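Chapter 5
Where the examples come from

I put off writing this chapter for ages, mostly because gathering examples is the part of the job I find hardest to make sound exciting. The earlier chapters had nice diagrams. You fed in some data, a curve went down, everybody was happy. I never said where the data came from, and a few readers of the draft (thank you, Deming Dai, for eleven pages of notes!) rightly grumbled about it.

So let's go and get some. The project I'll lean on for the rest of the book is called Pokeck, and the job we set it is dull on purpose: pick a small thing up from one part of a table and put it down in another. A person steers the arm through the whole move, we record the joint positions and the camera pictures as it goes, and that one recording is what I'll call an episode. Do it again with the thing somewhere else. Then again. Our first full set came to 2,344 episodes, and I can still hum the noise the arm makes when it comes home.
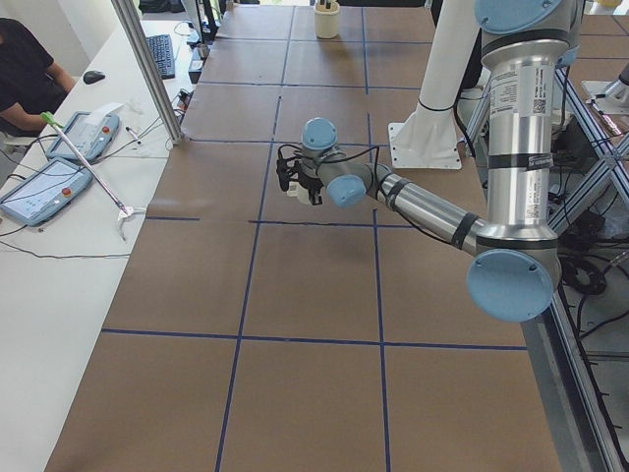
Now, you might think the clever bit is the steering. I did, in January, when we started. I practised until I could do a lovely smooth pick in one go, and I was very pleased with myself, and the system we trained on those lovely smooth picks was hopeless. If it came in slightly to one side it had no idea what to do next, poor thing, as I had never once been slightly to one side myself. We threw away 300 episodes and began again with two people steering, one of them a good deal clumsier than me. The wobbles and second tries went in along with everything else.

The other thing we got wrong was where we put the objects. Ask a person to place something "anywhere" and they'll put it where their hand likes to go – in our case, near the middle, a bit towards the desk. I plotted the first batch and it looked like a spilt cup of tea. That's when the tape went down. Each cell gets its turn, the order comes from a shuffled list, and whoever is placing doesn't get a say. The lines needn't be perfect. You want to know which cell you're in, and a wonky cell does that as well as a square one. 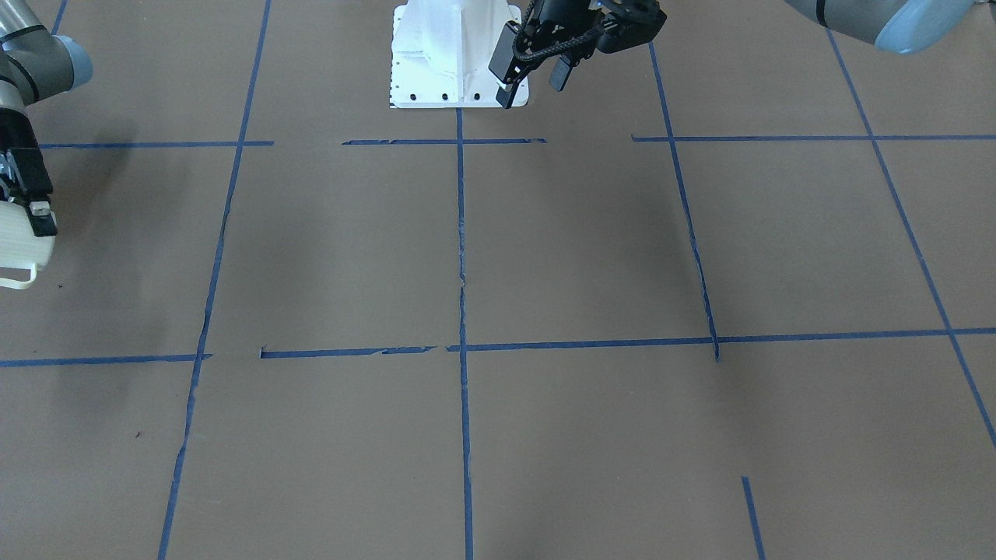 Write things down while you're still in the room. We keep a plain log called Planura, one row per episode: who steered, which cell, which object, and whether the move worked. There's also a column for remarks, which I nearly left out and now wouldn't be without. Almost 79 of our rows say something like "dropped, picked up again", and when we came to ask how the system copes with a drop, those were the rows we wanted.

By the end of this chapter you should be able to plan a small collection of your own, choose the starting places fairly, decide which failed attempts to keep, and split the results so that you aren't testing on something you've trained on. You'll need the log layout from the back of the book and a quiet afternoon. We'll begin with the plan.

5.1 Deciding what counts as one example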